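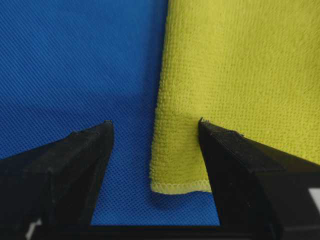

Chapitre 4 – Préhension d'articles textiles : règles de conduite d'une cellule

La manipulation de textiles souples n'est couverte par aucune règle de réglage universelle. Les consignes de ce chapitre complètent l'analyse de risques de la cellule, établie selon l'ISO 12100 et l'ISO 10218, et ne s'y substituent pas. On appelle zone de prise la portion de l'article comprise entre les deux doigts au moment de la fermeture. Dans le cas d'une serviette en microfibre posée sur un tissu bleu, l'ourlet inférieur se trouve à peu près au milieu de l'intervalle entre les pointes : c'est la position de référence retenue pour les exercices. On notera que la pointe droite touche déjà l'éponge et que quelques fibres jaunes semblent retenues à cet endroit, point repris en 4.3.

4.1 Contraste et support

Le support doit se distinguer de l'article par la teinte, et de préférence aussi par la texture. Un couple bleu roi / jaune-vert satisfait au premier critère sans traitement particulier. Les supports à maille perforée demandent une précaution supplémentaire : un motif régulier de petits trous peut être interprété comme un contour par un détecteur de bord mal paramétré. Avant validation, on exécute la détection sur le support nu, puis avec l'article. Toute détection sur support nu est un défaut bloquant.

Un pli du support est traité comme un défaut de planéité. Il est consigné, même lorsque la prise aboutit.

4.2 Approche et fermeture

a) L'approche se fait doigts ouverts, à vitesse réduite sur le dernier segment.
b) L'axe de fermeture est choisi en fonction du bord visé – ourlet ou bord roulé – et reste inchangé pendant toute la série.
c) Le contact avec le support est admis s'il est prévu par le programme et limité en effort.
d) La prise simultanée de l'article et du support compte comme un échec, y compris si l'article est ensuite déposé correctement.

Sur la cellule Irnia, la série de qualification comprend 600 cycles. La qualification est acquise à partir de 540 prises conformes. Les cycles interrompus par l'opérateur restent dans le dénominateur.

4.3 État des doigts

Les matières bouclées accrochent les arêtes et les pointes. Une fibre retenue peut déplacer l'article à l'ouverture et fausser la dépose. La procédure Skamex prévoit un contrôle visuel à chaque changement d'article et un nettoyage à sec, énergie coupée et consignée. Le retrait de fibres à la main, robot sous tension, est interdit quel que soit le mode de marche sélectionné.

Les étiquettes apposées sur le préhenseur ne doivent ni se décoller ni empiéter sur les faces de serrage.

4.4 Traçabilité

Chaque essai porte un identifiant d'article, un identifiant de support, la version du programme et le résultat. Le relevé Rokska de septembre, distribué en séance, contient 243 lignes, dont 29 sans identifiant de support. Ces dernières sont inexploitables pour la comparaison demandée en TD et doivent être écartées avant tout calcul de taux.

Travail à rendre pour le vendredi 7 décembre : fiche de réglage complète pour un article à bord ourlé, avec critères d'échec rédigés selon 4.2. Format Kurtuluş, deux pages au plus, annexes non comprises.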